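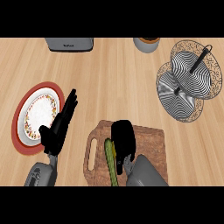 Teaching the kitchen hand

By Kelly Garside
November 2024

Gareth Haslam sets the table by remote control. At Kernero, he wears a headset and gloves, and a simulated robot with two black hands copies him among the plates and cutting board.

Each run is saved as a demonstration. The team has 2,334 so far, recorded by eight operators.

"You learn to slow down," Haslam says. "If I rush the grasp, the robot learns to rush it too."

Seul-gi Kang, who trains the models, throws out runs longer than 21 seconds. Tests on a real robot began in August.

18 comments | Share

Related
Brodix opens a second teleoperation lab
Gemma Rudd on guiding robot arms by hand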